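Martens Introduces Baking Chocolate Disks for Home Kitchens

PLELLOSHAM, 3/28/18 - Martens, a maker of chocolate for bakeries, will sell its Bidia baking chocolate to home cooks for the first time. The product is a dark chocolate in flat disks, packed in resealable bags. It has been supplied to bakeries in bulk since December.

The disks are sized to melt evenly without chopping. In a microwave, a cup of disks should be heated at half power in short bursts and stirred after each one. Over a pan of simmering water, the bowl should not touch the water, and no steam should reach the chocolate.
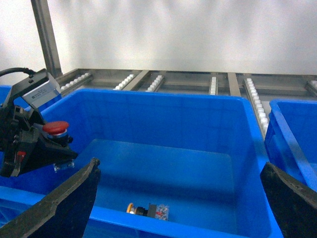
Photo: Martens

Bidia contains cocoa mass, sugar, cocoa butter and sunflower lecithin. It is made on a line that also handles milk chocolate, and the label carries a milk warning. The disks are intended for ganache, brownies, mousse and molded pieces. For a thin shell coating, Martens recommends adding a small amount of cocoa butter - the standard disks set slightly thick.

The recipe was adjusted after a home baking trial in Plellosham. A total of 1,081 households received a sample bag and a card with 17 recipes, and roughly 40 percent sent back a completed form. The most common request was for a less sweet chocolate. Sugar was reduced in the final version.

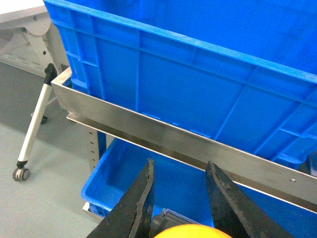
Zikska, a bakery supply store in Plellosham, said that its customers had been asking for smaller bags of the disks for some time, and that the bulk size was too much for one kitchen to use before the chocolate began to bloom.

Bloom is a pale film caused by fat or sugar moving to the surface. It does not make the chocolate unsafe, and bloomed disks can still be melted for baking. Bags should be closed tightly and kept in a cool, dry cupboard away from spices and coffee. Refrigeration is not advised. 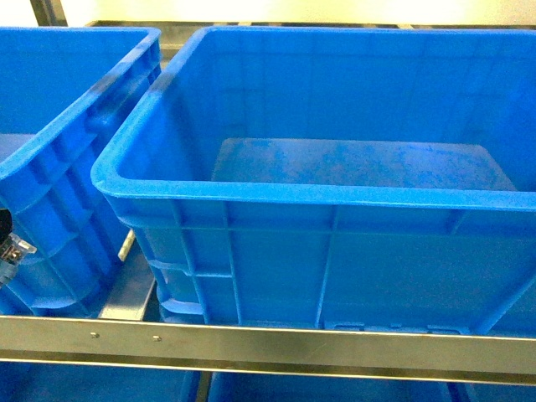

The first run is 2,000 bags. Zikska will stock them at its Plellosham store, and the recipe card will be included with each bag while supplies last. A milk chocolate version is in testing - no release date has been set.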